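Gurlow Community Association
Progress report to the Skivard Fund, 2021-11-12

Planning for the newcomers' welcome dinner is on schedule. The hall at Urkari Center is booked and the deposit is paid. We have 200 seats, and 40 of them are held for families who arrived since May. Registration opened last week through our website.

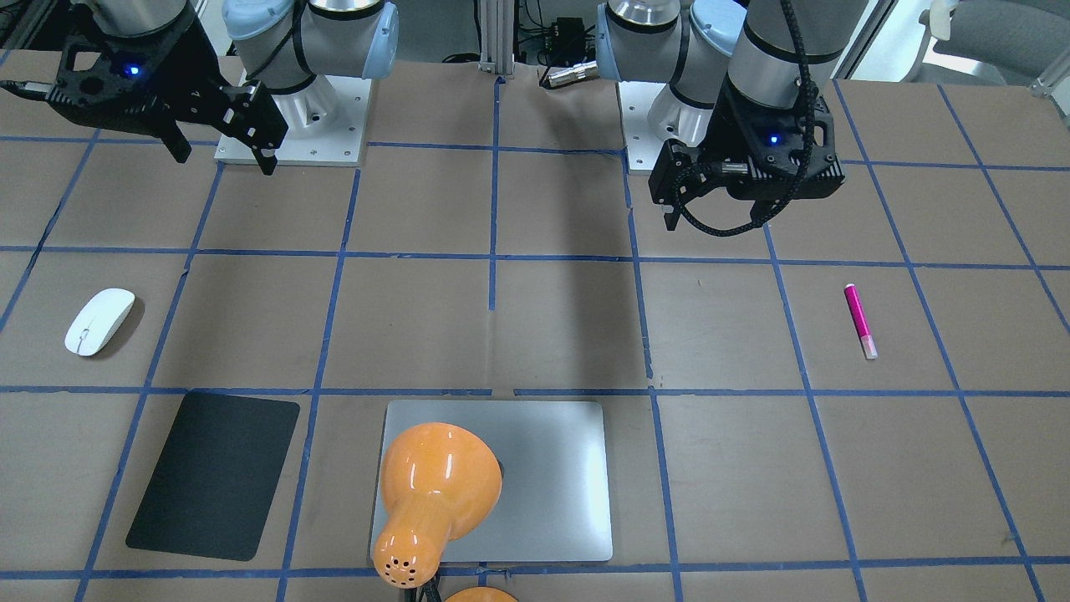 Two arms above a table marked into squares with blue tape.

Spending to date is $3,813, covering the deposit, printing and the first payment to Hirano Catering. Two items are still open: the sound system quote and interpreters for the speeches. The city has confirmed that a council representative will attend.

We ask that the second grant payment be released on the agreed date so the caterer can be paid in full before the event. A guest list and seating plan will follow with the next report.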